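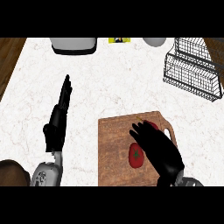

County to put naloxone boxes in public buildings after overdose deaths rise in Gikdale

GIKDALE – The county health department will place overdose reversal kits in 77 public locations by the end of April, under a plan approved at a meeting that ran past 9 p.m. and drew more speakers than the room had chairs.

The vote was 5 to 2. Libraries, bus shelters, laundromats, the county fairgrounds office and both high schools are on the list. Each site will get a wall box with four doses of naloxone nasal spray, a face shield for rescue breathing and a card of instructions in English and Spanish. The boxes do not lock. Opening one does not set off an alarm or call the police.

Overdoses killed 21 people in the county last year, according to figures the health department gave commissioners before the vote. The year before, the number was 14. Fentanyl was found in all but two of last year's cases, and in several of them it was mixed with a sedative that naloxone does not reverse.

Unnur Arnardóttir, the county health director, told commissioners that most of the deaths happened in homes, with someone else in the house, and that in many of them the other person had no kit and waited for the ambulance.

"Our average response time in town is fine," Arnardóttir said. "Out past Fetby it is 19 minutes on a good night. A person who has stopped breathing does not have 19 minutes."

Fetby, an unincorporated community in the north end of the county, has no clinic and lost its only pharmacy two winters ago. It had six of last year's deaths. Nine of the boxes will go there and along the state road leading to it, including one at the grange hall and one outside the volunteer fire station.

The program will cost $48,600 in its first year. The money comes from the county's share of the opioid settlement funds, which has been sitting in a separate account while commissioners argued over how to spend it. The county has committed less than a third of what it has received so far. Earlier awards paid for a part-time counselor at the jail and for training at the dispatch center.

Commissioner Hafþór Holst, who voted no, said he supports naloxone but wanted the money to go to treatment beds first. The county has none. Residents who need inpatient detox are sent to Sutter, 70 miles away, where the wait for a publicly funded bed was 16 days at the time of the meeting.

"We are going to bring somebody back in the bus shelter and then tell them to come see us in two weeks," Holst said. "I have a hard time calling that a plan."

The other no vote came from Commissioner Asger Vídalín, who objected to the boxes at the high schools. He asked that the schools be taken off the list and voted on separately. The motion failed for lack of a second.

School nurses in the district already carry naloxone, and staff have been trained to use it. The new boxes will be in the gym lobbies, where they can be reached during games and evening events after the nurses have gone home. The school board agreed to the locations last month.

Holst and Vídalín both said they would bring back a proposal for treatment beds when the budget is taken up this summer. Arnardóttir said her department would help write it. She said a small detox unit of six beds would need round-the-clock nursing, a state license and a building, and that the settlement money alone would not carry it beyond the second year.

Thirteen people spoke during public comment. Ten were in favor.

Ditte Egilsson, whose son died at 26 in the apartment they shared, said she had not known that naloxone could be bought without a prescription. She said she did CPR until the ambulance came.

"I had bandages in that closet. I had stuff for bee stings," she said. "I would have had that, too, if anybody had said to me, you should have it."

A downtown business owner, Villads Ketilsson, asked the commissioners to keep the boxes off Main Street. He said he worried that they would draw drug use to the sidewalk and that merchants would be left to deal with emergencies they were not trained for. He asked whether a store clerk who gave a dose and did it wrong could be sued.

The county attorney said state law protects people who give naloxone in good faith in an emergency. Arnardóttir added that the spray will not hurt a person who turns out not to have taken opioids. There will be one box on Main Street, in the entry of the post office annex, which stays open all night.

The health department has handed out free kits at its own front desk for three years. It gave away 3,441 doses in that time. Arnardóttir said the desk closes at 4:30 p.m. and that some people will not walk into a government office and ask for a kit by name. Staff at the desk do not ask for identification, but she said many residents believe they do.

The county will buy the wall boxes through Nosano, a supplier that already stocks first aid cabinets in county buildings. The spray itself will come through a state purchasing program at a lower price than the county could get by itself. Under the contract, Nosano will check each box twice a month and replace doses that have been used, have expired or have been left in extreme heat or cold. The outdoor boxes are insulated, but the spray is supposed to be kept from freezing, and the ones north of town will be checked weekly from December through February.

Each box will have a phone number and a code that can be scanned to report that it is empty. Callers will not be asked for a name. The department will publish the number of doses taken from each site every three months, though it will not be able to say how many were used on someone and how many were carried home. Arnardóttir said she does not mind if people take them home.

Commissioners added one change before voting. The department must come back in a year with a report on use, theft, damage and cost, and the program ends unless the commissioners vote to continue it. The report is also to include the number of people who were referred to treatment after an overdose and how many of them got a bed.

The first boxes will go up at the main library and the Gikdale bus station. The health department will hold free half-hour training sessions at the library at noon and 6 p.m. during the week the boxes are installed. No sign-up is needed, and everyone who attends will be given a kit. A session at the Fetby grange hall will be held later in the month, at 7 p.m.

People who think someone has overdosed should call 911 first, the department said, then give one dose in one nostril and start rescue breathing if they know how. A second dose can be given after two or three minutes if the person has not responded. Naloxone can wear off before the drugs do, so the person should be watched until medical help arrives even if they wake up and say they feel fine.

Kits are also available at the health department's front desk, from 8 a.m. to 4:30 p.m., at no charge.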